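Two Arms and a Shelf Full of Mugs

I've been going to the Dellport shared workshop every Friday since May, and I've spent 417 dollars on parts I swore I already had! Most of it went into one job: getting a pair of robot arms to put mugs on a little wooden shelf. We bolted both arms to a black aluminum frame around the butcher-block top, and then came the cables (so many cables).

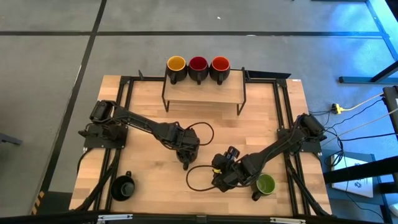 Boris Skála thinks I should forget the shelf for now and get one arm reliable before I ask two to share a table. He may be right. My handoff code still stalls on about one try in 5, usually when I'm showing it off.

Next up is softer finger pads. I've got a sheet of rubber at home and a free evening, so I'll start cutting tonight.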